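How to Set Up a Two-Arm PC Assembly Cell for a Student Club

Posted by Lino Pagano, 8 February 2021
36 shares | 13 comments

These are the notes we hand to new members of the Tanach robotics club when they join the Kosasen project. The goal of Kosasen is to have two arms put the missing parts back into a desktop computer. You can follow the same order with other arms and another case. Plan on a full semester if you meet once a week.

What you need

- Two arms, each with a gripper, bolted to one table
- An old desktop tower that nobody needs back
- A 3D printer
- A working emergency stop within reach of every person at the table

1. Strip the computer

Unplug the tower and hold the power button for 30 seconds. Lay it on its side and take off the side panel. Remove the memory and open the CPU socket. Leave the power supply and the drive cage where they are. We took them out in September and the case moved around every time the gripper touched it.

Touch bare metal on the chassis before you handle a board. Put the small screws in a jar with a lid.

2. Fix the case to the table

Push the case against two stops and clamp it on the outside. Mark its corners on the table with tape. If the case gets bumped, go back to step 4 and teach the points again. Trying to correct them by eye took us longer.

3. Print the parts fixture

Each part the arm picks up needs its own slot, always in the same place. Measure the part with calipers and make the slot slightly wider. Our first print gripped the memory so tightly that the arm pulled the whole fixture up with it. The drawings are in the Jillon folder on the club drive. Use the newest one.

4. Teach the points

For each part, save four points: above the slot, at the slot, above the target, at the target. Move the arm by hand or with the pendant at low speed. Name the points so that another member can read them. "Mem_above_slot" is fine. "Test2" is not. 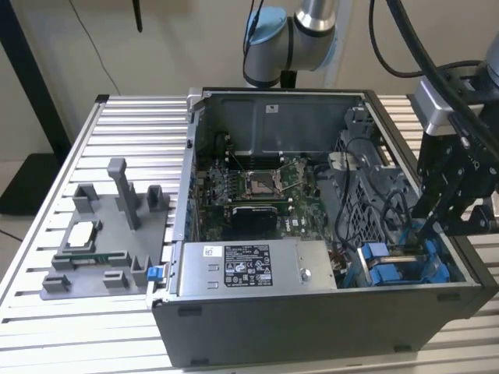
The case open beside the parts fixture, with a gripper over the drive area.

Watch the loose cables inside the case. Route them away from the path of the fingers or raise the "above" points until the gripper clears them.

5. Run it empty

Run the full path with nothing in the gripper. One person holds the stop and does nothing else. When the path is clean, add one part. Start with memory and leave the CPU for last, as bent socket pins can't be fixed with club tools.

6. Keep a log

Write down every run, including the bad ones. We logged about 300 before the Mancuso meet, and most of the failures came from a part sitting crooked in its slot. Note the speed, the part, and the point where it stopped.

Before you leave, park both arms, switch off the controllers, and put the memory back in its antistatic bag.

13 comments | Share this page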